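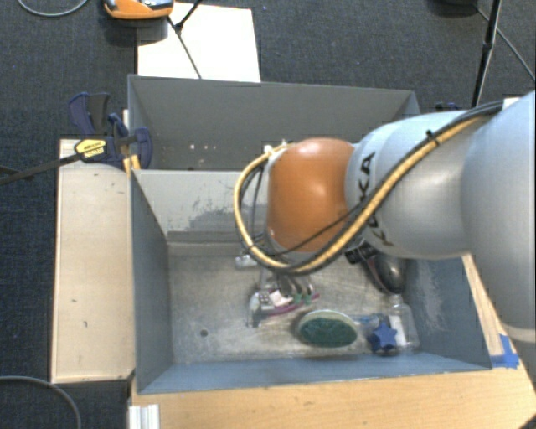
Frequently Asked Questions - Renting with Skerar Homes

How do I apply for an apartment?
Fill out the application on the listing page or pick up a paper copy at the Cetevach office. Every adult who will live in the unit needs a separate application. The fee is $49 per adult and is not refundable once the credit check has been run.

What do I need to bring?
A government photo ID, your last two pay stubs, and the name and phone number of your current landlord. If you are self-employed, bring last year's tax return. New hires can use a signed offer letter.

How long does approval take?
Most applications are answered within two business days. It can take longer when a landlord or employer doesn't return our call. You can check on yours by emailing Rodica Barbu in the leasing office.

Can you hold a unit for me?
Yes, once you are approved and have paid the holding deposit. We don't hold units on a verbal promise, and we don't keep waiting lists for individual floor plans. The holding deposit goes toward your security deposit when you sign.

Are utilities included?
Water, sewer and trash are included at Riedl Court and Vurnex Street. Electricity is in your name at both. Internet is up to you - ask us which providers serve the building before you order.

Do you allow pets?
Cats are allowed in all buildings. Dogs are allowed at Riedl Court only, ground floor units, with a limit of one dog. Pet rent is $30 a month per animal. Service animals are not pets and there is no charge for them.

How big is a one-bedroom?
The standard one-bedroom at Riedl Court is 578 square feet. Corner units are a little larger. Floor plans are posted with each listing.

Is parking included?
One space per unit. Guest parking is on the street. Vehicles that don't run can't be stored in the lot.

What if I need to move out early?
Give us written notice and talk to Kátia Seixas, our property manager. You may be able to sublet or find a replacement tenant, who has to apply the same way you did. You are responsible for rent as set out in your lease until the new one starts.

Who do I call about repairs?
Use the request form in your tenant account. For a leak, no heat, or a lock that won't work, call the office number at any hour and press 2.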